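メープルの集成板を積み木遊びの台に仕立てる手順

色つきの小さな積み木を並べて遊ぶとき、床や大きな机の上にそのまま広げると、転がってなくなるものが出てきます。木の板を一枚、専用の台として用意しておくと、並べる範囲が決まり、片付けも板の上で済みます。このページでは、まな板として売られているような淡い色の集成板を遊び台に使うときの、板の選び方、下準備、固定、手入れまでをまとめます。 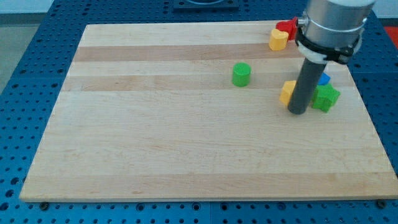
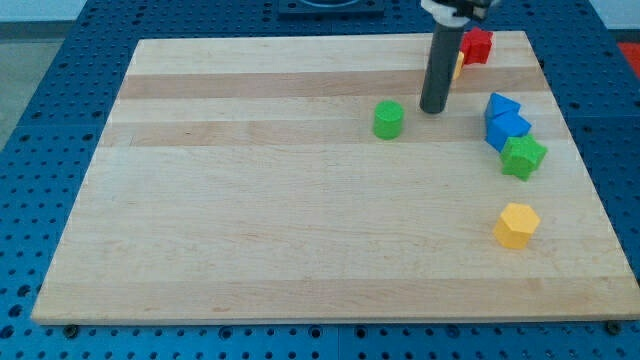

用意するもの

・メープルなど目の詰まった広葉樹の集成板 1枚
・紙やすり 120番、240番、400番
・当て木(平らな端材でよい)
・食用にも使える木工用オイル
・ぼろ布 数枚
・穴あきの作業台に留める場合は、穴の径に合うボルトと座金
・色つきの積み木

1 板を選ぶ

集成板は、細長い材を接着して幅を出したものです。一枚板より反りにくく、値段も手ごろです。材の色がそろっていないものがありますが、遊び台としては濃い筋の入った板のほうが便利です。筋をそのまま「線」として使えるので、あとで紹介する並べ遊びの目印になります。

大きさは奥行き29センチ、幅37センチあれば、小さな積み木を並べるには足ります。厚みは3センチのものを選ぶと、置いただけでもずれにくくなります。それより薄い板でも使えますが、反りが出やすいので保管のときに気をつけてください。

店では板を目の高さまで持ち上げ、木口の側から片目で見て反りを確かめます。次に平らな棚に置き、四隅を順に指で押します。がたつく板は避けます。小さな節は、欠けや穴になっていなければ問題ありません。私は商店街のAlleyという材木店で端数の板を買っています。通販ならZusinleyの工作用の板も候補になりますが、反りを見てから買えない点は承知しておいてください。

2 表面を整える

新品の板でも、触ると細かいけばが立っていることがあります。紙やすりを当て木に巻き、120番、240番、400番の順にかけます。動かす方向は木目に沿って一方向です。横に動かすと浅い傷が残り、オイルを塗ったときに目立ちます。

濃い色の帯と淡い色の帯では、硬さがわずかに違う場合があります。やわらかい部分だけを削りすぎないよう、当て木は必ず使います。指で紙を押さえてかけると、継ぎ目のところに波ができます。波があると、円柱のように底の小さい積み木が立ちにくくなります。

角は四辺とも240番で軽く丸めます。子どもの手首が当たる手前の辺は、ほかの辺より少し多めに落としておきます。

けばが気になるときは、固く絞った布で全体を拭き、乾かしてから400番をもう一度かけます。これを二回くり返せば十分です。

3 オイルを塗る

粉を布でよく取り、オイルを少量ずつ布に含ませて塗ります。表、裏、側面の順に塗り、15分置いてから余りを拭き取ります。裏も同じ量を塗ってください。片面だけだと、湿気の出入りに差がついて反ります。

塗ったあとは風通しのよい場所に立てかけ、一晩置きます。翌日、乾いた布でこすって色や油がつかなければ使えます。使ったあとの布は水に浸してから捨ててください。オイルの種類によっては、丸めて置くと自然に熱を持つことがあります。

ニスは塗りません。表面がすべり、積み木が少し触っただけで動いてしまいます。

4 台に固定する

普通の机で使う場合は、裏の四隅に薄いゴムシートを貼るだけで足ります。

穴が格子状にあいた金属の作業台なら、板の縁に沿った穴にボルトを通し、座金で縁を軽く押さえる方法が使えます。板に穴をあけずに済み、外すのも簡単です。ボルトは強く締めすぎると縁がへこみます。手で回して止まったところから、工具で少し足す程度にします。

留めたあと、板を左右から手で押して動かないことを確かめます。ボルトの頭が板の面より高く出る場合は、遊ぶ人の手が当たらない位置に移してください。

5 積み木を置いてみる

円柱やハートのように形の違うものを混ぜると、遊び方の幅が広がります。木地が淡いので、緑、黄、赤のようなはっきりした色がよく見えます。

最初は積み木を間をあけて散らして置きます。くっつけて置くと、一つを取るときに隣も倒れます。指が両側から入るだけの間隔が目安です。

慣れてきたら、次のような並べ方を試してください。

・濃い帯の上だけに並べる
・帯より奥に一色、手前に別の色を分ける
・円柱を中央に立て、ほかの形でまわりを囲む
・同じ配置を紙に描いておき、見ながら再現する

紙に描く遊びは、うちではAvanceと呼んでいる自作のカードでやっています。カードは全部で34枚あり、易しいものは積み木が二つだけです。板の濃い帯も線で描いておくと、位置を合わせやすくなります。

3歳未満の子がいる家では、小さな積み木は口に入る大きさかどうかを先に確かめ、入るものは出さないでください。

6 片付けと手入れ

遊び終わったら積み木を箱に戻し、板は乾いた布で拭きます。汚れがあれば固く絞った布で拭き、すぐに乾拭きします。水に浸けると接着した継ぎ目が開くことがあります。

色移りを見つけたら、400番をその部分だけに軽くかけ、オイルを薄く塗り直します。オイルの塗り直しは、普段は年に二回で足ります。うちは8月と冬に行っています。

保管は立てかけるより、平らな棚に寝かせるほうが反りません。エアコンの風や直射日光が当たる場所は避けます。少し反ってしまった板は、へこんだ側に湿らせた布を当て、平らなところで重しをのせて一日置くと戻ることがあります。戻らないときは、裏にゴムシートを重ねて高さを調整すれば、がたつきは止まります。

追記(2020年12月9日)
ゴムシートの厚さについて質問がありました。Yousafzaiの1ミリ厚のものを使っています。厚いシートは板の端を押したときに沈むので、薄いもので足りない角だけ二枚重ねにしてください。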